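A thread about Stistano, the drama I finished last night (no big spoilers)

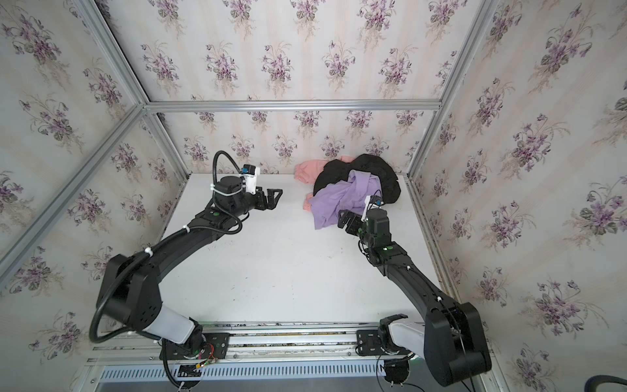

Violets on the wallpaper, three garments at the back.

1/ I started Stistano in September and stopped after episode 4. The beginning is slow. A woman comes back to the town of Bolari to sell her mother's tailor shop, and for three episodes she mostly opens drawers.

2/ Then a customer arrives with a receipt, number 126, for a coat that was never collected. From this moment I could not stop watching.

3/ The coat belongs to the Ibarra family, who own half of the street. They say they never ordered it. The daughter says this too quickly, and the actress does it very well.

4/ I like that the town is small and everybody owes something to somebody. One debt is only 500, in the old money, and it has destroyed a friendship between two sisters. They still buy bread at the same hour.

5/ The weak part for me is the brother. He leaves, he returns, he leaves again — I did not understand why, and I watched the station scene two times.

6/ The music is by Neltunitz. If you know their older songs you will be surprised, because there is almost no singing. Mostly one piano, and sometimes a sewing machine in the rhythm.

7/ About the ending: some people in my replies are angry. I am not. She makes a decision in the last ten minutes and I believed it. But the letter should have been read aloud to us, I think.

8/ The English subtitles are good until episode 9. After this they translate "aunt" as "teacher" in several places, so be careful with the dinner.

9/ My next one is the hospital comedy that you recommended. Please don't tell me who the father is.

Last updated: Thu 22 December

More from this author
Dramas I stopped watching and why
Thread: the best bad mothers-in-law
Rewatching Bolari Nights, part 2

We use cookies to remember your settings. Accept or manage your choices.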